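What Happens to a Case After the Headline
Jessie Mackay and Reece Lockwood, Journalism and Law, second-year project

We set out to learn how often a local arrest story gets a follow-up. Our source was the online archive of the Friesen Courier, which we read from September onward, on the theory that it would be quick. We logged 521 crime items. Reece would like it known that he did the traffic ones.

An item counted as "followed" if the paper later reported a charge, a dismissal, a plea or a verdict. Bail hearings were the trouble. Jessie wanted them in, Reece wanted them out, and our adviser, Roy Bramwell, wanted us to stop emailing him on weekends. They stayed out.
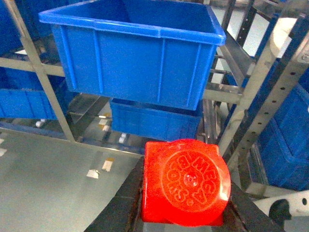
Red block with raised lettering around the disc.

The court clerk's office was polite and slow. We filed three records requests and got two answers, one of which was a form for making a records request. Darren Holroyd, who covered courts for the Courier until he retired, gave us an afternoon and most of our useful material. Arrests come in by press release, he said, while verdicts have to be gone and sat through. 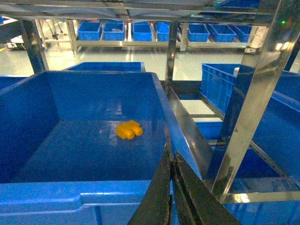 He also warned us about names. Two men in our log shared one, and for a week we had credited the same person with a burglary and a very busy September. Both entries have been corrected. The spreadsheet is with the department office, along with our coding rules and the bail argument in full.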